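Dukness switches school meal trays to returnable stock

The Dukness school district will replace single-use lunch trays with returnable ones at all 44 of its cafeterias, starting in March. The contract went to Corik, which already supplies hospital kitchens in Gatchalian.

Under the terms, each tray must withstand 2000 wash cycles before it is withdrawn. Corik will collect stock that fails inspection and grind it for reuse at its Drarketano plant. The district currently discards 559 tons of cafeteria waste a year, and trays are the largest single item by volume.

Washing capacity is the main constraint. Older kitchens have machines rated at 300 trays per hour, too slow for schools that run a single lunch period. Those sites will send used trays to a central wash line in Gatchalian, with pickup at 2 p.m. and return before 6 a.m.

Meal prices will not change this school year. The district expects higher water and power use – both will be metered separately at each kitchen – and will publish the readings with its annual budget.
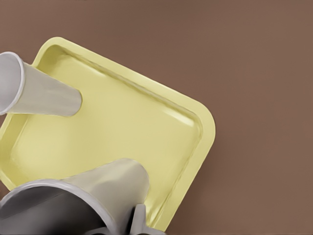
Bids for the delivery trucks remain open until the end of the month.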